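Ekville Ski Club: June dry-slope camp 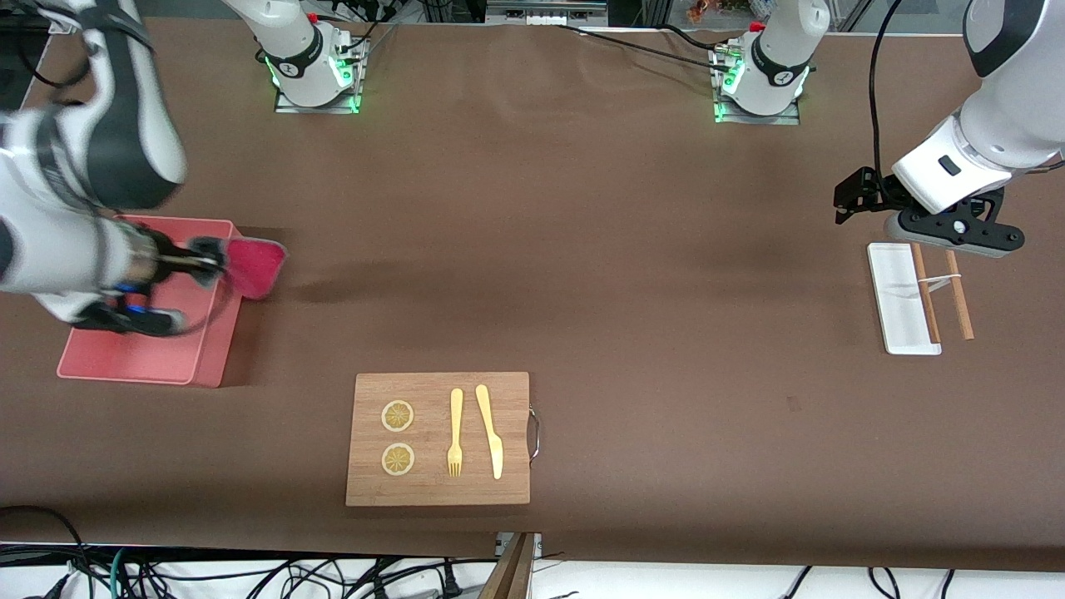
Places are open for the June camp on the dry slope at Usimow. Ulla Kiiskinen will coach the parallel slalom group again, and Glykeria Katsaros takes the under-14s, who will be racing gates for the first time. Bibs are handed out at the hut from a tray, a pink one like the one on the brown table, so please queue there before you put your boots on. The slope is 106 metres long and we have it for two evenings a week.

Each group is limited to 10 riders. Snowboarders need hard boots for the slalom sessions - soft boots are fine for everything else. Gloves and long sleeves must be worn on the matting.

The minibus leaves the Leitner Road car park at 5.30 and has 29 seats. Send your form to Ulla by the end of the month.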